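Saturday, late

Kitchen table, tea, feet up on the other chair. Writing this before I forget which bits hurt.
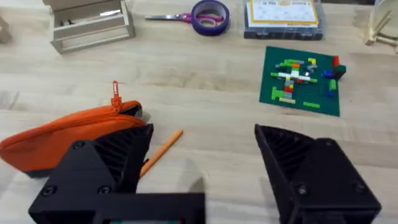
Elaheh reckons I went off too fast again and that anyone who does the first loop in that sort of hurry deserves what the second one gives them. She said it in the car, then again at the services, then by text when I'd been home ten minutes. Fine. She's right. Not telling her.

So. The Flokier round. Two loops out of the village hall, up over Pitby Edge both times, once from the nice side and once from the side with the bog. 700 metres of up by the map, felt like more. Numbers pinned on at half seven, mine had a hole missing so three pins only and it flapped all day.

Woke at 4.50, before the alarm. Porridge, couldn't finish it. Put the laces in double knots in the hall and then had to undo one for a stone that wasn't even a stone, it was the sock seam. Forgot the good gloves. Took the thin ones, regretted by Rundden farm.

Cold at the start but no wind. Crisóforo did the briefing from the back of his van, same as last year, same joke about the bull. There was a bull this time. Far side of the field, lying down, no interest in any of us, but I have never crossed grass so tidily.

First climb good. Too good. Walked the steep bit with hands on knees like everyone, then ran the top when I should have walked that too. Passed Margus by the second stile, he said morning, I said morning, felt very pleased with myself. Should have looked at how he was breathing (he wasn't, hardly). He came back past me on the descent at the sort of pace he probably does the shopping.

Checkpoint one – flapjack, half a cup of squash, orange. Checkpoint two, nothing left but the plain crisps, took a handful, ate them out of my glove. Salt was lovely actually. Must remember salt.

Second loop. Bog. Went in to the knee on the left leg, shoe stayed down there, had to lie on my front and get it out with both hands. Ye-seo stopped and waited, which she did not have to do, and held my bottle, and didn't laugh till I was upright. Then she did laugh. We did the next two miles or so together and I don't remember much of what was said, mostly gates. Who had the gate. Thanks. Got it. Thanks.

Bad patch after the reservoir wall. Legs just went. Not pain, more like somebody had turned the tap off. Walked a flat bit, a properly flat bit, with grass like a cricket pitch, and I was so cross with myself I nearly cried. Ate the emergency gel, the coffee one, disgusting. Ten minutes later all right again. Why do I never eat it sooner. Written this exact sentence in here before I think, October?

Ye-seo had gone on by then, I told her to.

Then the last climb which is short and then the lane, and the lane is the worst thing in the whole day. Tarmac after all that soft stuff, every step straight up into the hips. Kids at the bottom with a saucepan and a spoon. Bless them. Tried to look like I was running.

Finished. Clock above the door wrong as ever so no idea of the real time till they put the list up. 90 on my card, that's my number not my place, though for a moment I thought it was my place and had a little turn. Soup was leek and potato. Two bowls. Isauro had brought the Gallegos almond cake his mum orders and I had a bit of that and then a bit more off Elaheh's plate while she was on the phone.

Drove back with a bin bag on the seat. Heater on full. Whole car smells of sheep.

Damage. Left big toe, nail's going, will be black by Monday. Rub under the right arm from the vest, always the same place, put the stuff on and it came off in the first hour. Shoulders stiff, don't know why, I wasn't running on my shoulders. Knee ok!! The knee is ok. Six weeks of those stupid step exercises on the bottom stair and the knee didn't say a word, even on the lane.

Things for next time. Good gloves. Salt. Gel at the wall, not after it. Let Margus go. Tighter laces for the bog, or go round to the right by the dead thorn, Ye-seo says there's a line there if you're careful. Start slower (all right, Elaheh).

Shoes are stuffed with newspaper on the back step, kit's in to soak. Bath's gone cold while I've been writng this so that's another kettle or a shower. Shower.

Entries for the autumn one open in February. Isauro's doing it, he says the ground's drier and there's a pub at the far end. Haven't said yes. Have looked at the map twice.

Ring Mum tomorow. Plasters, bread, milk.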